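Section 4. Recording Demonstrations: Sorting Loose Items into a Basket

Revision 12/09/2022

This section covers recording sessions on the Folholm two-arm bench station with the Pirnano recording software. Complete Section 3 (Arm Zeroing and Camera Check) before you start. One recorded run of the task, from start pose to end pose, is called an episode throughout this manual.

4.1 Before the session

1. Power on the bench controller, then both arms. Wait until the Arms line in the Pirnano status panel reads READY for left and right.

2. Check that both arm bases are tight on the mounting rail. If a base can be moved by hand, tighten it and repeat the zeroing steps in 3.2. Episodes recorded with a loose base cannot be corrected afterward.

3. Place the basket within reach of the left arm. Do not move it again until the session ends, unless the task card calls for a new basket position.

4. Run each arm by hand through its full working range. The wrist cable must not pull tight at any point. A loop that rests on the basket rim is acceptable as long as it slides freely.

5. Close or cover any window that throws direct sun on the table. Overhead light should stay at the same setting for the whole session.

6. Open the task card and read the instruction text aloud once. The text on the card is stored with every episode, so the motion you record has to match it.

CAUTION: Keep hands, sleeves and badge cords off the table while either arm is live. The emergency stop cuts drive power to both arms, and an arm that is raised will sink when power is cut.

4.2 Laying out the items

Items are drawn from the task kit. Lay them on the table in a different arrangement for each episode. Spread them across the reach of both arms, turn some of them, and let some lie close to each other. Straight rows should not be used. A policy trained on neat layouts does poorly as soon as an item is a little out of line.

Light wrappers and packets are harder to grasp than boxes and are expected to make up part of every layout. Flatten nothing by hand once the first episode has begun. If a packet tears, remove it from the kit and log it under Consumables.

4.3 Recording an episode

1. Bring both arms to the start pose. Grippers must be open.

2. Press the left foot pedal once. A short tone confirms that recording is on. Wait for the tone before moving.

3. Pick up the first item with whichever arm is closer to it. Approach from above where possible and close the gripper only after the fingers have stopped.
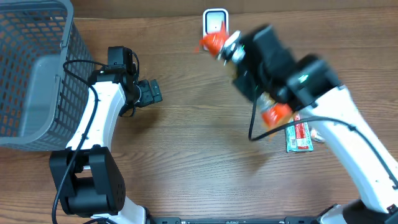 4. If the item was picked up by the arm on the far side from the basket, carry it to the hand-over zone and pass it across. The receiving gripper closes first. The giving gripper opens second -- never at the same moment.

5. Lower the item over the basket and release it below the rim. Dropping from height is marked as a fault in review.

6. Repeat until every item on the task card is in the basket.

7. Return both arms to the start pose and press the left pedal again. Two tones confirm that the episode has been saved.

NOTE: The arms may move at the same time. One arm may also wait with its gripper open while the other works. Both are normal, and operators should not add motion to the waiting arm in order to keep it busy.

NOTE: Fast moves blur the wrist cameras and the fixed camera. Some blur during travel does no harm. Slow down for the last part of the approach, when the gripper is close to the item, and again during the hand-over.

4.4 Failed grasps and retries

A missed grasp is not a reason to stop. Open the gripper, back off, and try again within the same episode. Recoveries of this kind are kept in the training set and tagged by the reviewer.

Press the right pedal to discard the episode if any of the following occurs:

- an item leaves the table
- the arms touch each other with force
- a person reaches into the work area
- the basket shifts
- a cable catches on an item, the basket or a link

Discarded episodes are moved to the holding folder and erased after 18 days. They do not count toward the session total.

4.5 Session limits

An operator may record for 2 hours before a break. Hand tremor shows up in the joint data well before the operator notices it, mostly as small corrections at the wrist.

The full set for this task is 2000 accepted episodes. The Botarberg site closed its first block in February with 539 accepted, and numbering on all other stations continues from there. Do not restart the counter at zero when a station is moved or the controller is replaced. If the counter has been reset by mistake, stop recording and set it by hand under Tools > Episode Index.

4.6 Labels and review

1. At the end of the session, select Close Session. Pirnano checks each file for dropped frames and missing joint readings.

2. Files with a red mark must be opened one by one. Play back the fixed camera view first, then the wrist views.

3. Enter a result for each episode: Complete, Complete with Retry, or Partial. Partial is used when every motion is sound but an item on the card was left on the table.

4. Correct the item list if the layout differed from the task card. Use the names in the Bianchini item table (Appendix C). Free text is rejected on upload.

5. Select Upload. Leave the controller on until the progress bar clears. An interrupted upload resumes from the last finished file, though the file in progress has to be sent again from the beginning.

CAUTION: Do not rename episode files in the file browser. The index is built from the file name, and a renamed file drops out of the set with no warning.

4.7 Shutting down

Move both arms to the rest pose before switching off drive power. Check that the gripper fingers are clear of the table, then turn off the arms, followed by the controller. Wipe the finger pads with a dry cloth. For worn pads, see Section 7.2.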